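Bustex: Beverage Container Deposit Records

Maintainer: Carola Lenz
Version: 2
Status: maintained, updated each January

Bustex is a table of deposit and return records for beverage containers sold in the Drurnby area. It covers glass, plastic and metal containers.
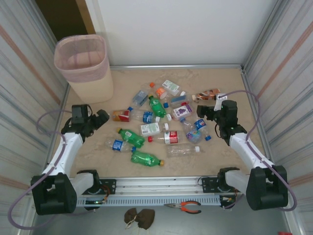
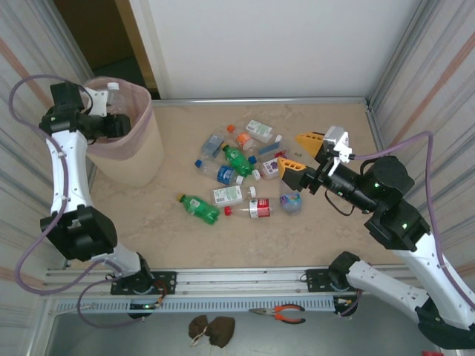 Clear plastic bottles, both pictures.

Contents

The main file, returns.csv, has 385 rows and 15 columns. Each row is one return point in one month. Column names and units are listed in columns.txt. Deposit values are stored in cents as integers -- do not parse them as decimals.

Sources

Return points report to Tririco, which exports monthly totals. Bastos supplies the container categories. There are 11 categories; code 11 is "other" and includes containers with an unreadable barcode.

Known issues

Blank values in the refund column mean the report was missing. A zero means no refunds were paid. Version 1 mixed the two and should not be used for time series.

Return points that moved keep their old ID -- check the site_note column before joining on address.

Loading

Files are UTF-8, comma separated, with a header row. Read site_id as text or the leading zeros will be lost.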